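Home | Projects | Reports | Class Pages | Contact

Teaching by Hand: What Automation Changes in a Small Parts Room

Final project report, Work and Technology seminar
Lesia Fedoruk

1. What I wanted to find out

My aunt worked in the parts room at Hofstetter for most of my childhood, so I grew up hearing about drawers. Hofstetter repairs and resells laboratory balances. The parts room keeps springs, pins, fuses and small fittings in bins and drawer boxes, and for as long as anyone there remembers, people have picked the parts for each repair order by hand. In the fall the company signed on with Varano, a small automation firm, to have part of the picking done by a robot arm. The project inside the company is called Moler.

My question was simple. When a job like this is partly handed to a machine, what do the people who did it spend their day on? I visited over one semester, interviewed four employees, and watched the work in both the parts room and the room where the Moler demonstrations are recorded.

2. How the work was organized before

A picker got a printed order, walked the shelves, and filled a tray. A full shift was up to 100 orders. New hires took a long time to get fast, and the people I spoke with said speed came from knowing the drawers. Some stick. Some have dividers that small parts slide under. None of this was written down anywhere until the Moler project started.

Pickers were paid by the hour with a bonus for volume. Two of the four people I interviewed said the bonus was the main reason they stayed in the job.

3. How the work is organized now

Three of the pickers now spend part of each shift as demonstrators. A demonstrator holds a gripper in each hand and does a handling task on a table, over and over, and the recordings are used to train the arm. Each task has a short written card. A card might say to open a drawer, move one part, and close the drawer. Varano sets the list of tasks and the demonstrators decide how to do them.

The target for the first round was 600 recordings across all tasks. The demonstrators can reject their own recordings. One told me she throws out any where she had to stop and think, and that in the first weeks this was a lot of them.

Demonstration work with the two hand-held grippers and a tinted acrylic box:

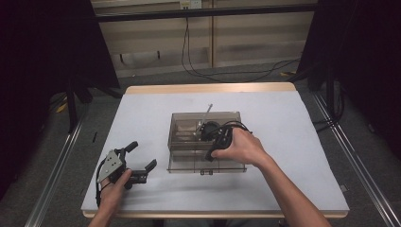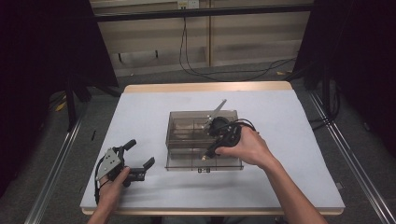
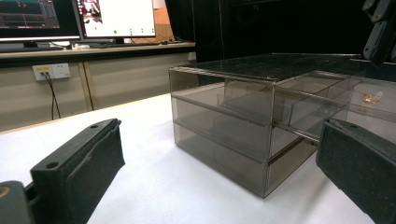 4. What changed for the employees

4.1 Skill

All three demonstrators said the grippers made them slow at something they had been good at. With fingers you feel a part before you see it. With a gripper you have to look, and you have to plan the angle before you reach in. One man with 9 years in the parts room said it was like being a trainee again, and he did not mean it as a complaint.

They also had to put habits into words. The task cards went through several versions because the first ones, written at Varano, left out steps the pickers did without thinking. The later cards were written by the pickers and checked by Varano. I think this is the biggest change I saw, and it was not in the original plan.

4.2 Pay

Volume bonuses make no sense for demonstration work. Hofstetter replaced the bonus with a flat addition for demonstration hours. For the slower pickers this came out better and for the fastest one it came out worse. She has asked for it to be reviewed and had no answer by the time I finished.

4.3 Body and attention

Pickers used to walk all day. Demonstrators stay at one table. Two of them mentioned sore wrists from the weight of the grippers, and the sessions were cut to some 40 minutes with a break after each. The fourth person I interviewed, who stayed on regular picking, said the parts room is quieter and that she misses having someone to ask.

4.4 Job security

I asked everyone whether they expected to have this job in two years. The answers were yes, yes, probably, and "ask me in March," when the contract with Varano comes up for renewal. Management says nobody will be let go because of Moler. There is no written agreement on this.

5. A comparison

Udness, a distributor in the next county, bought a finished picking system two years ago. I could only do one phone interview there, so this part is thin. Their pickers had no role in setting it up and were moved to packing. The supervisor said it picks well but that when a drawer jams they wait for a technician. At Hofstetter the pickers expect to handle jams themselves.

6. Limits of this report

Four interviews is a small number, and one of the people knew my aunt. I did not see any recordings being used for training, and the arm was not yet picking real orders during my visits. I have left out the employees' names at their request.

7. Conclusions

The picking job at Hofstetter has not gone away so far. It has split into regular picking and demonstration, with different pay and different strain on the body. The employees gained some say in how tasks are described. They have not gained anything in writing about what happens after the demonstrations are done, and I would recommend that they ask for it before the renewal.

Comments (3)

partsroom_dan: We had the same fight over bonuses at my old place. Get the flat rate in writing too.

Mireille K.: Good report. Did the wrist problems go away with the shorter sessions? Section 4.3 doesn't say.

Lesia Fedoruk: One said yes, the other said it was better but still there by the end of a shift. I should have put that in.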